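Nekstead winery releases two new whites, changes closure on its 2018 bottling

07/10/2019
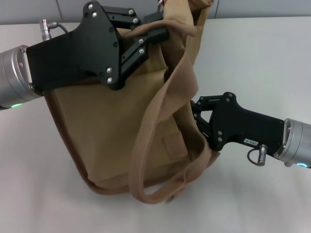 Two wines from a single harvest

The Nekstead winery has put two white wines from the 2018 harvest on sale. The first, Drika, is made only from riesling and is fermented in steel tanks. The second, Uvon, is a blend of riesling and pinot blanc, part of which is fermented in used oak barrels. Both are dry and both are sold in the standard 750 ml bottle.

The grapes come from the Eglītis vineyard, a south-facing parcel planted on limestone and clay at 447 feet above sea level. The winery has bought fruit from the parcel before, but until now the lots went into its general white blend. The 2018 wines are the first to carry the vineyard name on the front label.

Winemaker Inmaculada Cordero said the lots were kept apart after the first tank tastings. "The riesling from the upper rows had higher acid and finished fermentation dry without any help. Blending it away made no sense," she said. "The lower rows gave a broader wine, and the pinot blanc fits with that."

Production

Fruit for both wines was picked by hand and pressed as whole clusters. The juice was settled overnight and racked off the heavy solids before yeast was added. Drika was fermented at low temperature and stayed on its fine lees until bottling, with no malolactic conversion. Uvon was split after settling: the riesling portion went to steel, and the pinot blanc went to barrels that had already held several vintages. Malolactic conversion was allowed in the barrels only. The two parts were blended in spring and returned to tank before filtration.

Alcohol is listed at 12 percent by volume for Drika and 13 percent for Uvon. Neither wine was sweetened or acidified. Sulfur dioxide was added after fermentation and again at bottling.

The winery made 400 cases of Drika. The Uvon run was smaller, and the case number has not been released. Bottles of both wines carry a lot code on the lower edge of the back label.

Change of closure

Earlier white wines from Nekstead were sealed with natural cork. Drika and Uvon both have screw caps, with a liner chosen to let in a small, steady amount of oxygen. Despina Jurić, the cellar manager, said the switch followed a storage trial in which the same wine was held under both closures and tasted at set intervals.

"The cork bottles varied more from one to the next," Jurić said. "With the screw cap, the free sulfur readings stayed close together through the trial. The tasting notes went the same way." The red wines will stay under cork for the present vintage. A decision on later reds will follow a second trial, which is still open.

Customers who store wine for long periods may keep the new bottles upright or on their side. The winery advises a steady temperature and no direct light in either case.

Tasting notes and serving

Drika is pale, with aromas of lime peel, green apple and wet stone. The palate is light, with firm acid and a long, dry finish. It is suited to oysters, grilled white fish and fresh goat cheese, and should be served at 46 to 50 degrees Fahrenheit.

Uvon is a deeper yellow. It shows ripe pear, white flowers and a slight note of toasted bread from the barrels. The texture is fuller and the acid milder than in Drika. Suggested dishes are roast chicken, pork loin, mushroom risotto and semi-hard cheeses. Serve at 50 to 54 degrees. Decanting is not needed for either wine.

Cordero expects Drika to keep for six to eight years and Uvon for four to five.

Price and availability

Drika is priced at $32 a bottle. Uvon is sold at the same price. Orders can be placed at the winery shop or through its mailing list, with mixed cases allowed. Shipments start in October. Restaurant accounts are served from a separate allocation, and magnums were not bottled for this vintage.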